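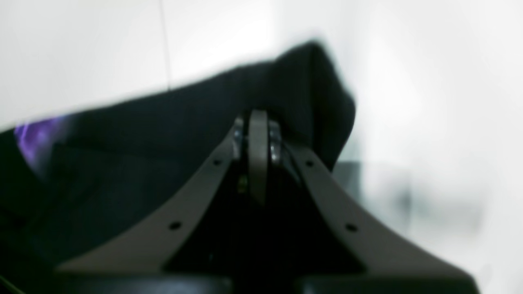 Kwame Quartey asked whether the dark cloth episodes are worth keeping at all, given that the wrist view loses most of the fold detail against a bright wall. He would sooner drop them than train on silhouettes.

Eduardo Yap replied that the Gruver set has 1603 episodes to date and that dark cloth is the weakest group in it. Dropping it would leave the model with light fabrics only. Agreed to keep the episodes and tag them "low contrast" – tag to be added at upload, not afterward.

3. Exposure on the wrist camera

Auto exposure drifts when the wall enters the view. Peninah Mollel proposed a fixed setting for all cloth tasks, with the frame rate left at 60. Kwame noted that a fixed setting will darken the fingers further on light fabrics. To be tested on both before any change to the Cabanatuan station.
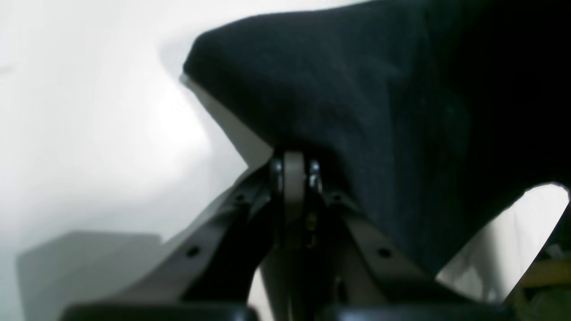 4. Episode labels

Labels "towel" and "garment" are being used for the same items by different operators. Single label "cloth" to be used until the Rikar list is revised. Old labels stay as they are.

5. Target for next period

500 further episodes, dark and light fabrics in equal share. Failed grasps are to be kept and marked as failed.

Actions
Mylene Lumbao – low contrast tag in upload form
Peninah Mollel – exposure test, 7 episodes per setting
Eduardo Yap – label note to operators

Meeting closed at 4:10 p.m.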